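The long way to Windberg

I have been trying to learn to pack light for most of my adult life, and in April I had another go at it. The occasion was nine days in Windberg, a town you can reach by one train, one slower train and a bus whose driver stops to talk to people he knows. My aunt's old friend Štefánia Kollár has a flat there with a spare room, and she has been inviting me since I was at school. I think she had stopped expecting me to say yes.

The plan was one bag. I'd read the blogs. There is a whole world of people who go round Asia for a year with a rucksack the size of a loaf and two pairs of pants, and they write about it in the tone other people keep for religion. One of them weighs his toothbrush. I don't want to be that man, but I would like to get up a flight of station steps without needing a sit down.

So I bought the bag. It's a Rekard, secondhand, grey, and it holds less than it looks as though it should. The woman selling it told me she had used it once, and at the time I took that as a good sign.

My first attempt at packing went the way they always do. I put out what I thought I needed and then, in a spirit of caution, what I'd need if it snowed, if it was boiling, if we were asked to a wedding. I have never once been asked to a wedding at short notice. I own a jacket that has travelled to four countries on the strength of this idea and been worn in none of them. 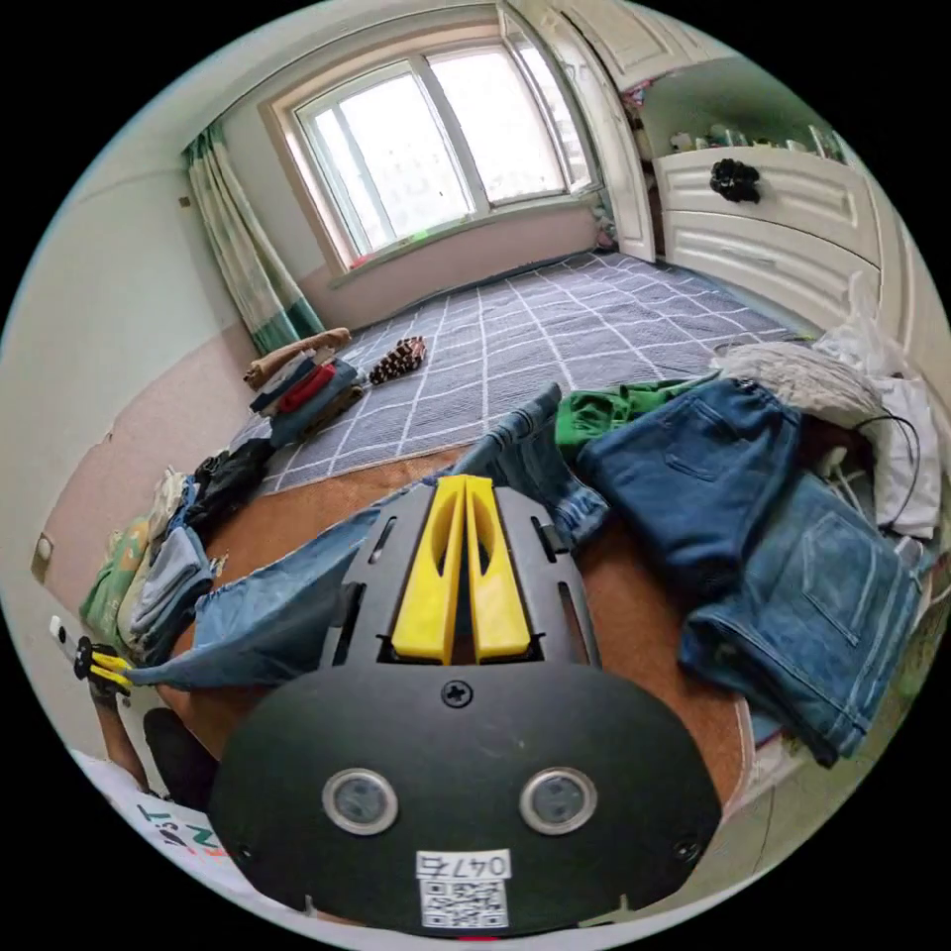 The rule everybody agrees on is that you take half of what you first thought of and twice the money. I managed the first part, more or less. Out went the wedding jacket. Out went the second jumper, then the third jumper, which I'd forgotten was in there. I kept five T-shirts, one decent shirt, one pair of trousers on my legs and one in the bag, and a thick paperback I had already failed to finish on two other holidays. I did not finish it on this one either. I've got as far as page 362 and I believe the main character is about to inherit a mill.

The train was fine. I lifted the bag onto the rack with one hand and looked round to see if anyone had noticed.

What I hadn't allowed for was Štefánia. She met me at the bus stop, looked at the Rekard, looked behind me for the rest, and asked whether the airline had lost it. I said I'd come by train. She asked whether the train had lost it. By the time we'd got to her building she had decided I was either ill or poor, and she rang her neighbour, Gyula Lengyel, who is more or less my height and about half as wide again. He came down with a carrier bag of cardigans. I wore a different one of Gyula's cardigans every day I was there. It would have been rude not to, and also it was freezing.

Windberg itself is lovely in a slightly grumpy way. There's a river, a square with a fountain that is switched off until May, and a café called Zeman where they bring you a glass of water with your coffee and take it away again if you don't drink it fast enough. I walked up to the lookout tower on the hill, which has a sign at the bottom promising you'll be there in 50 minutes. I was not there in 50 minutes. I was there in time to see the man locking up, and he let me have a quick look from the first platform while he stood jingling his keys.

The shop I liked best was Minero, which sells stones. That's all it sells. Polished ones, rough ones, some cut into bookends. You'll see where this is going. I had a bag with a bit of space in it for the first time in my life, and I filled it with bookends. They're green with a white vein through them and they weigh 1,870 grams the pair, a figure I know since I put them on the kitchen scales when I got home. So the toothbrush man and I have something in common after all.

Then Štefánia added her bit: two jars of plum jam, a poppy seed cake wrapped in a tea towel, and one of the cardigans, the brown one, which Gyula said suited me better than it did him. I don't think it suits anyone. I've got it on now.

I went home with the Rekard on my back, a carrier bag in each hand and the cake under one arm. At the change of trains there were 15 minutes to get over the footbridge, up one side and down the other, and a student took pity on me and carried the jam. She had a bag the size of a loaf.

I'm told I have to go back in the autumn to return the tea towel. I've started looking at suitcases with wheels.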